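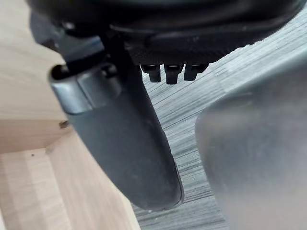 Hello from Plorkum! We've got news, and I've been itching to share it since April: our little paperwork-sorting service is opening its doors to the whole of the town, with a proper programme of drop-in sessions and a free starter guide for anybody who's ever lost a boiler warranty. I'm Belmiro Gouveia, I started Plorkum at my own kitchen table, and I still do a good share of the sorting myself. People expect us to turn up with a van full of shelving, but most of the time we work with what's already in the house. A grey wood-grain surface and a bit of light wooden furniture will do us nicely, and if you've got those you've got enough to begin.

So what's new? The sessions are called Wornska (it was the name of my gran's street, and I've been waiting years to use it on something). They run in the upstairs room at Kozłowski, the stationery shop on the corner by the bus stop, from 10 in the morning until 3. You bring a bag of papers, we give you a chair and a cup of tea, and we go through it together. The first visit is free. After that it's pay what you can, and I mean that, so please don't stay away over money.

We tried the idea out over the winter with 347 households and I was bowled over by what came through the door. Carrier bags, biscuit tins, one suitcase that took two of us to get up the stairs! Between them those households filled in 1,828 of our feedback slips, which is an awful lot of slips, and I've read every one. The thing people asked for most was something to take home afterwards, so they wouldn't slide back into the old pile on the microwave.

That's where the Griltis guide comes in. It's a printed booklet, written by my colleague Aleksandra Marciniak, and it takes you through a whole house's worth of paper in 3 afternoons. The first is for money and tax, the second is for the home itself (insurance, guarantees, that letter from the water company), and the last is for the personal bits, the school reports and birthday cards and so on. We've had 800 copies printed and they're free to pick up from the Kozłowski counter while they last.

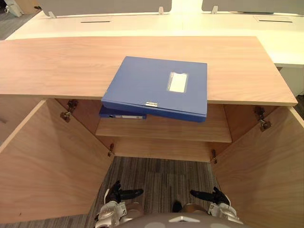

File box and binder at a low cupboard, doors open and ready for sorting.

Aleksandra is much stricter than I am, I should warn you. "Belmiro would keep every envelope if you let him," she told me when I asked for something to put in this release. "I want people to finish an afternoon knowing where the insurance papers live, and then go and do something nicer."

She's also very firm on low storage. If the folder you need most is on top of the wardrobe you won't put anything back in it, and a cupboard you can reach from a chair beats a smart filing cabinet in the loft any day. The guide has a page on choosing labels too, which caused more arguments in our office than anything else we've ever done. (I wanted colours. She wanted plain words. Plain words won.)

A few practical bits. There's a lift at Kozłowski, round the side by the bins, and children are welcome. We can't give legal or tax advice, but we can help you find the letter you need to show to someone who can. We don't keep copies of anything, and whatever you want shredded gets shredded while you watch.

If you're from a local paper or newsletter and fancy coming along, please do. Aleksandra and I are both happy to chat, and we can talk about box files for as long as you like. Ask for either of us at the Kozłowski counter during session hours and someone will give us a shout up the stairs.

ENDS

Notes to editors: Plorkum is a home paperwork service run by Belmiro Gouveia. Wornska sessions are open to all adults and there's no need to book. The Griltis guide is available in print only for now, with a large-print edition to follow.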